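Small shops in Wenden put faith in a shared loyalty card

When the Pirwood loyalty card went on sale to merchants in February, the plan was to sign up 200 independent shops by the end of summer. It stands at 193, and the people running it say they can live with that.

The card works the same way in every store. A customer earns a point for each dollar spent at a bakery, a hardware store or a barber, and can use those points at any other business in the program. Shop owners pay a flat monthly fee and settle up through Dralus, a small payments company with an office over the old bank.
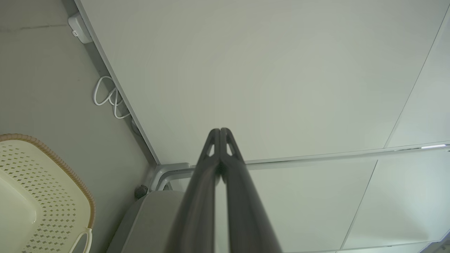 Oanh Lò runs Cropper, a fabric and notions store on the east side of town, and joined in the first month. She had tried a paper punch card before, but customers lost it or left it at home. Since then, 1608 people have used a Pirwood card at her register, many of them on a first visit.

"They come in with points from the coffee place and want to spend them," Lò said. "Some buy thread and leave. Some come back for a class."

Her fee comes out of the money she used to spend on mailers. She sent 2000 of those last spring and got a handful of calls.
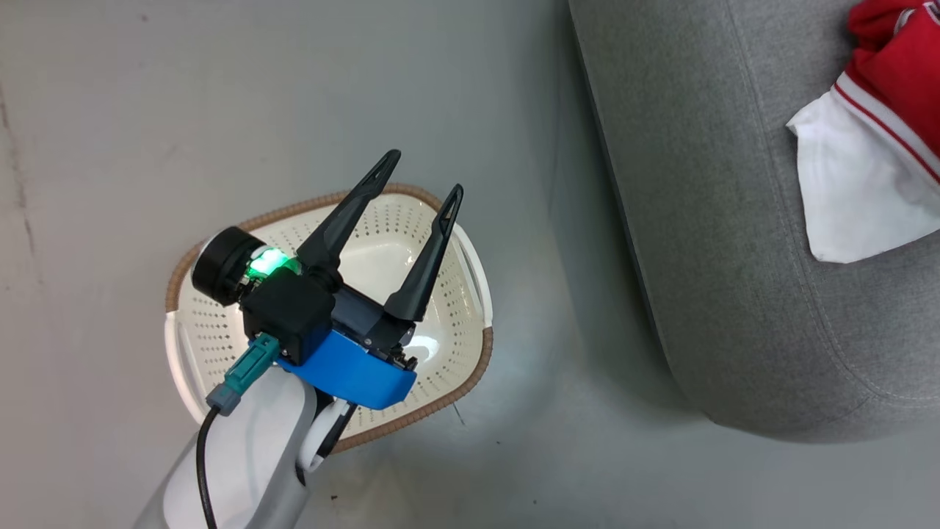 Oanh Lò's view is not shared by every owner in the program. One, asking to remain unnamed, said the fee was fair for a busy store but hard to cover in a slow month, and wanted it tied to sales instead.

Pirwood plans to look at its pricing before the holiday season. Until then the fee stays where it is, and new shops can apply at the Dralus office until 4 p.m.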